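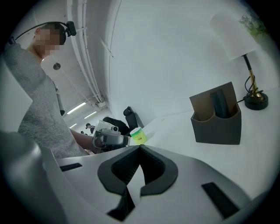

I've had Flangate on my phone for 11 weeks now and I'm still finding things to like about it. It's a podcast and audiobook player from a small outfit called Eskola, and the whole idea is that it picks up exactly where you stopped, whichever device you stopped on. Mine goes from kitchen speaker to car to laptop all day long. It's just as happy with a headset, something with a thin band over the head like the black one worn with the gray knit sweater, and the voice boost made my cheap pair sound so much better!

Version 98 (yes, they really number them like that) brought the new queue screen, and it's lovely. You can drag whole series around, pin one show to the top, and set a different speed for each. My library has 356 episodes in it and scrolling never stutters – even on my old Sato tablet, which struggles with plain email.

Two gripes. Downloads stop at 2,048 MB unless you dig through the storage menu, and the car view still hides the chapter list behind a long press. Brovo's player does chapters better, I'll give it that. But Brovo forgets my place every other Wednesday, so I've deleted it. Flangate is free with a small ad on the home page, and the paid version only removes the ad and adds themes. I paid anyway, mostly for the dark green one.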